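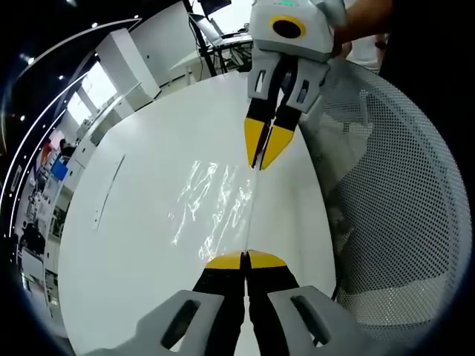

*Slide 1. Round white table, reflected patch across the middle of the top.*

Speaker notes, "Reflected light on shared table tops". Woredis building, 25th October. Slides advance on the headings.

## Slide 1: opening

Leave the slide up while people sit down. Start with the patch in the middle of the table. Ask the room to look at its edge. It is irregular, with wavy streaks and blotches, and it resembles the pattern under rippled water.

Point to make: a patch with this much structure is hard to work over. The eye keeps trying to resolve the streaks. An even bright area of the same size gets fewer complaints in our returns.

Do not guess at the source from the slide. Someone will ask whether it is a window or a lamp. The answer is that one view from one seat does not settle it, and slide 4 gives the method.

The curve of the table edge is exaggerated by the lens. Say so once. Do not let anyone take dimensions off it.

## Slide 2: terms

Keep this short. Three terms are used for the rest of the talk.

- Illuminance: light arriving at the table top, in lux. Same figure wherever you sit.
- Luminance: light leaving the table top towards a particular eye. Changes when you move your head.
- Patch: any area of the top that is visibly brighter than its surroundings from a named seat. Our word, used on the survey form.

Most room specifications state the first and leave out the second. A table can pass on illuminance and still be unpleasant to sit at.

White tops need a separate remark. A white top scatters a lot of light in all directions, and this lifts the general level and hides weak reflections. A strong reflection still shows through. On a dark top the weak ones show as well. Going darker to cure glare usually makes it worse unless the sheen goes down at the same time.

## Slide 3: the survey

Farnix asked for a survey of the shared tables in the Woredis building before replacing any of them. First visit in July, second visit this month. The two visits were needed for sun height.

- 106 tables
- 331 seat positions recorded
- highest illuminance on a table top: 898 lux

The 898 lux reading was taken at a table next to glazing on the July visit, blinds up. Nobody sitting there had complained. The top has a low sheen. Pause on this, as it is the main result and people tend to write down the number without the sheen.

Round tables were logged by clock position, with twelve nearest the door. Rectangular tables were logged by side and seat. If asked why the door was used and not north: the forms are filled in by people who know where the door is.

Not covered: desks, counters, anything outdoors.

## Slide 4: finding the source

Method as printed in the handout. Read it out, do not paraphrase.

1. Sit at the seat where the patch was reported. Note the time.
2. Put a finger on the table at the centre of the patch.
3. Lay a small flat mirror there, face up.
4. Without moving your head, look into the mirror. Whatever is bright in it is the source.
5. Shade that source with a card and check that the patch goes.

Step 5 gets skipped. Two sources can fall on the same area and the mirror will only make the brighter one obvious.

If the mirror shows nothing bright, the light is arriving already shaped. It has come off something else first: a glass, a watch, a bottle of water, uneven glazing, polished metal on the sill. The light is focused into bright lines on the way. These are caustics. A patch with wavy streaks should make you check for this early. It is also possible that the top itself is slightly uneven and is breaking up an ordinary reflection. To separate the two, lay a sheet of plain matt paper over the patch. If the streaks stay on the paper, they were in the light. If they vanish, the surface was making them.

Back to slide 1 for ten seconds here. Both explanations are open for that table from the picture alone. Then return.

## Slide 5: round tops

A round table has no preferred side, so people spread themselves evenly and somebody gets the bad seat. At a rectangular table the bad seat is known within a week and left empty.

Turning a round table does nothing for a reflection. Moving it sideways does. Facilities staff turned several in Quartey room before this was pointed out, and the second visit found the patches at the same clock positions.

When two people work opposite each other, the area between them is shared and gets looked at from both sides. Record both seats. A patch seen from one side is often absent from the other, which is a useful test in itself: a reflection depends on where you sit, and light scattered from the top mostly does not.

## Slide 6: remedies, in order of cost

- Move the table. Try half its width first.
- Adjust the blind. Slats tilted up send light to the ceiling.
- Move or remove whatever is focusing the light.
- Lay a matt cover. Bilach pads were tried on four tables in Quartey room. Patches went. The pads slid on the tops and collected crumbs at the edge, and two were removed by users.
- Change the luminaire position.
- Replace the top with a lower sheen finish, same colour.

Cleaning comes up every time. Some sprays leave a film that raises the sheen, and a smeared film gives a streaky patch. Wash one table with plain water and dry it before ordering anything.

## Slide 7: for the specification

Proposed wording, subject to Farnix comments:

"Shared table tops shall be assessed from every seat position, with blinds in the normal working position, on two dates at least three months apart. Sheen shall be stated with the colour."

Open items: which gloss angle to quote, and whether sample tops should be signed off flat on a table or held upright. We prefer flat, under the lights in the room where they will be used.

Questions. Spare forms are by the door.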